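Vernham group reports better handling of small parts with wires

May 2021 – A research group at the Vernham laboratory has published a report on how a two-armed robot can be taught to collect small electrical parts into kits. The method is named Skorkasano, and it was developed by Rosaura Flores and Yesenia Lozano together with engineers from the firm Correa, which makes control units for vending machines.

Parts with wires are a known difficulty in automated kitting. A solenoid is rigid, but its two lead wires are not, and they take a new shape every time the part is put down. Most earlier systems look for the body of the part and ignore the wires. As a result, the gripper often closes on a wire, or lifts two parts which are hooked together.
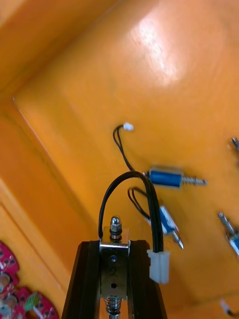
The Vernham group took another way. Their robot learns from demonstrations in which a person guides both arms through the whole task. For this study the group recorded 3960 demonstrations, with views from the wrists and one view of the full table. The program then learns to predict two things at the same time: where to close the fingers, and which direction of lifting will keep the wires free. If the second prediction is uncertain, the arm first pushes the part a little to the side and looks again.

"The push was not in our first plan," says Flores. "We saw that the people who gave the demonstrations did it very often, so we decided to keep it as a separate step."

In the final test the robot was asked to prepare 233 kits, each with solenoids, circuit boards and wire harnesses. The parts were offered in bins at both sides of the table, and the kit was collected in a tray in the middle. The older method, which uses only the body of the part, needed human help in 57 kits. With Skorkasano the number went down to 19.

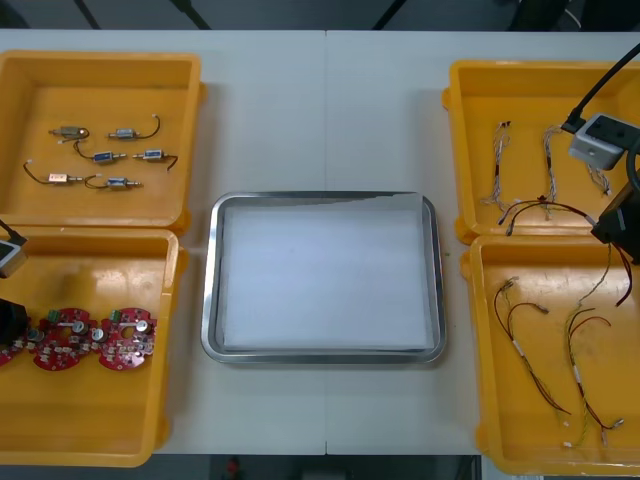 The worktable with yellow bins for solenoids, circuit boards and wire harnesses, and the steel tray between them.

Harnesses remain the weakest point. The long ones with several branches still catch on each other, and the report says that most of the remaining failures come from them. Lozano wants to try a version in which one arm holds the harness while the other arm straightens it.

Colleen Lachance, who leads production at Correa, says the firm will wait for these results before it makes any decision about its own plant in Wunard. The next tests are planned for November. The group will also share 50 of the recorded demonstrations with other laboratories on request.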